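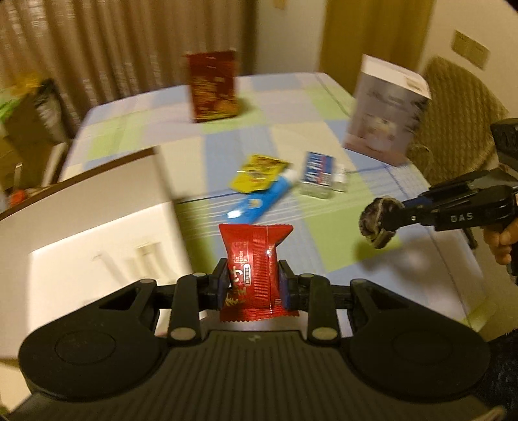

Figure 3. Holding a small sealed packet upright between the finger pads.

4.2 Recording a table-clearing task

Ponus can learn simple tidying chores from recordings made with the hand grippers. It handles boxes and packets fairly well. It can't yet be left to clear a table alone, and soft packaging is still where it fails most often.

1. Spread the items out on the table. Mix soft packets with tubes, boxes and small bottles.
2. Hold one gripper in each hand and open the fingers fully.
3. Close the fingers on one item. Stop when it no longer slips.
4. Lift, pause for 2 seconds, and set the item down where it belongs.
5. Repeat until the table is clear, then save the run in Drada.

Record at least 40 runs per table layout. With fewer, Ponus tends to miss flat items such as sachets.

Note: Patterned tablecloths are fine — leave the same one on for the whole set.

Note: In our kitchen trials, Ponus put away some 70 percent of items without help. Most of the rest were dropped or left where they lay. See Tharindu Haque's test notes in the Munshi folder.

CAUTION: Do not squeeze sealed bags hard. They can burst and foul the finger pads.

CAUTION: Keep glass, knives and open drinks off the table during playback. Stay within reach of the stop button.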